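3.2 Straightening the cloth before the fold

In the previous section we described how the households in Wilbridge and Nundach sort their clean textiles into piles. We now turn to the short action that comes between the pile and the fold. Most of our participants had no name for it. When they were asked, they spoke of "pulling it right", "giving it a stretch" or simply "getting it straight". We use the word straightening for all of these, and we mean by it any handling of the cloth which is done in order to make its edges parallel and its surface flat, before the first fold line is made.

Our material consists of 323 folding episodes, recorded in the homes of 139 participants. An episode begins when a hand touches a single piece of cloth in the pile and ends when the piece is put down folded. Pieces which were hung on a rail or put away without folding are not included. We also left out socks and underwear, as these were treated in a very different way and would need their own study.

Straightening was found in all types of cloth, but it was not the same in all of them. With bed sheets it was mostly done by two persons, who stood apart and pulled against each other, often with one or two sharp tugs. With shirts it was done on the table with the flat hand, from the collar to the hem. With tea towels it was often very short, and many participants did it while they were already looking at the next piece. The type which took the most care, compared with its size, was the long and narrow piece: table runners, scarves, strips cut for patchwork, and the hand towels which hang on a roller.

We believe that the reason lies in the proportions. On a square cloth, a small error at one corner can be corrected with the next fold, and at the end it is hidden inside. On a narrow cloth the same error is repeated along the whole length. If the first fold is a little skewed, the two ends do not meet, and one long edge stands out from under the other. Several participants opened the piece again when they saw this, and began from the start. One participant in Nundach told us that she would rather iron a runner twice than see it lie crooked in the drawer.

Three ways of straightening a narrow piece could be seen in the recordings. In the first, the piece lies on a table and is smoothed from the middle towards the ends. In the second, one end is fixed, for example under a heavy book or under the elbow, and the other end is pulled. In the third, the piece is lifted and held at both ends, and the pull goes through the free cloth between them. The third way was preferred for thin cloth that clings to the table, and it needs no free surface longer than the piece itself. It has a weakness too. The pull starts where the cloth is held, and if the hold is small the tension runs mainly along one line, while the corners on both sides of it are left to themselves.

To judge if a piece was straight we used the scale which was developed in the Viren survey of household linen, with some changes. The original scale has only one value for the whole cloth. We gave separate values to the long edges, the short edges and the surface. For plain cloth the surface was difficult to judge, above all in rooms with weak light, and in 14 episodes we could not give any value for it. These episodes are kept in the count of actions but not in the comparison of results.

Patterned cloth was much easier, and for this reason we prepared test pieces with a regular pattern in the weave. They were cut from the same bolt, bought from the weaving mill Lund, and all were washed once before use. The longest side of the small test pieces was 20 cm. We are aware that a washed piece is softer than a new one and may give way more when it is pulled, but our participants fold washed cloth every week and new cloth very seldom.

The direction of the pattern has an effect on what the eye can check. Lines that run along the length help to see if the piece is twisted, but they say little about the two ends. Lines that run across the width show at once where the pull is uneven, as they should stay parallel to each other and at a right angle to the long edges. In the grey strip in Figure 4, which is held at its top and bottom ends over a white tabletop, such lighter lines can be seen faintly across the width. The strip appears taut, and still it is slightly tilted, and its lower end narrows towards the left. We therefore do not treat tautness and straightness as one quality in the analysis that follows. A piece can be well stretched between its two ends and yet receive a low value for the short edges, and a coder who looks only at the tension will judge it too kindly. 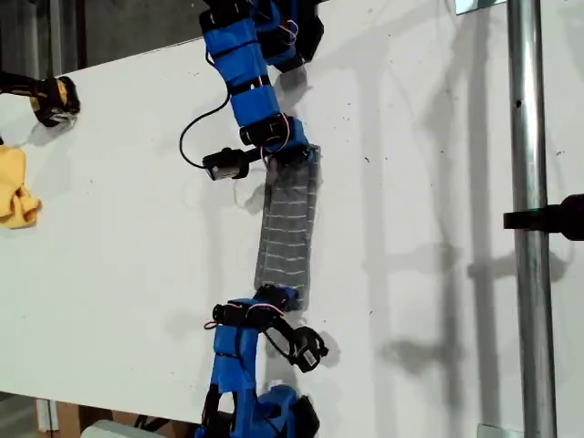
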